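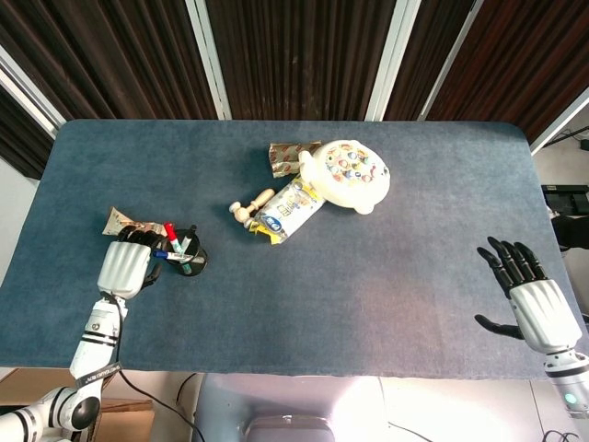
The Novitz Public Library District has finished its review of the summer study room schedule, and the new rules take effect in June. (1/7) Patrons may reserve a room for up to two hours per day at the Sidham and Gillies branches. Markers are available at the desk on request, in red, green and blue, and must be returned before the reservation ends.

(2/7) Reservations open 10 days in advance. They may be made online, by phone or in person. A valid library card is required, and the cardholder must be present for the full session.

(3/7) A room is held for 10 minutes past the start time. After that, it is released to the next patron on the waiting list.

(4/7) The district received 3,140 room requests last summer. Most were for late afternoon. Patrons with flexible hours are encouraged to book before noon.

(5/7) The Bravham branch remains closed for roof repairs. Holds assigned to Bravham will be sent to Gillies until further notice.

(6/7) Covered drinks are permitted in all study rooms. Food is not. Tutors who charge a fee must register with the branch before their first session.

(7/7) Printed copies of the full policy, dated 4/28/19, are available at both open branches. Written comments may be left at any service desk.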